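The 86 percent that wasn't

Posted in: Robots, Complaints

I promised in December that I would stop writing about the folding station until it had either earned its place or gone back in its crate. Then the thing failed in a way that bothered me enough to break the promise.

Short version for people who don't read this blog for the robots: two arms, one table, a policy from Sarex that is supposed to take folded clothes and file them upright in a bin. Sarex calls the release Etness. The release notes say it handles "everyday garments." I have learned to read that phrase the way I read "some assembly required."

The fault is easy to describe. The left arm closes its gripper, lifts, travels to the bin, opens, and reports a placement. On a good cycle there is a shirt in the gripper while this happens. On a bad cycle there is nothing in it, and the report is the same. The log says "placed," the counter goes up by one, and the arm heads back for the next piece with total confidence.

I found out because the numbers looked too nice. The dashboard had us at 2543 cycles with a success rate of 86 percent, and I have watched this table for enough evenings to know that is a fantasy. So I went through the recordings by hand. I stopped at 669 placements logged as good, because my eyes gave out, and by then I had seen plenty of empty grippers being congratulated.
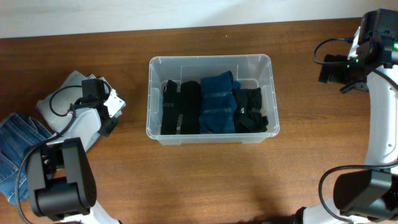 4 min read

Dark clothes standing in a clear bin are a rotten thing to judge by camera, and I suspect most of the trouble starts there. Three black items and a dark teal one, all folded, all packed side by side. Ask the software whether a fifth went in and it has to notice a bit more dark next to the dark it already had. The light gray piece lying on the table ought to be a gift by comparison. It got marked as placed twice in one run and never left the wood.

I sent clips to Damir Stojanovska, who knows the Sarex code far better than I do. His first answer was lighting. I changed the lighting. His second answer was calibration, so I lost an evening to that too, and the empty placements kept coming. His third answer, at 11:40 at night, was more interesting: the success check reads the commanded gripper width and never looks at the measured one. Tell the fingers to close to shirt thickness and the check is satisfied that they closed to shirt thickness. Whether a shirt took part is left as a matter of faith.

I would like someone at Sarex to explain how that shipped.

Damir's patch compares the measured width with the commanded one and adds a pause of 30 milliseconds before the check. He thinks that settles it. I think it fixes thick things. Denim pushes back on the fingers, and a thin T-shirt hardly does, so I expect the thin stuff to go on lying to us, only less often. Drosiden sells a fingertip sensor that might help, and Hao has one on the shelf that I am allowed to borrow if I stop calling it a toy.

There is a safety side to this that I don't want to skip over. An arm that believes its own report moves on right away. I reached in to pick up a piece it had missed, assuming it would come back for it, and the other arm swung over the bin while my hand was there. It stopped short of me. I had my other hand near the stop button and I still didn't like it. New rule: I press stop first, then I reach, and I don't care what it does to the cycle time.

The old success numbers are coming off my project page tonight. I'll put up new ones when I've checked them against video, and they will be lower.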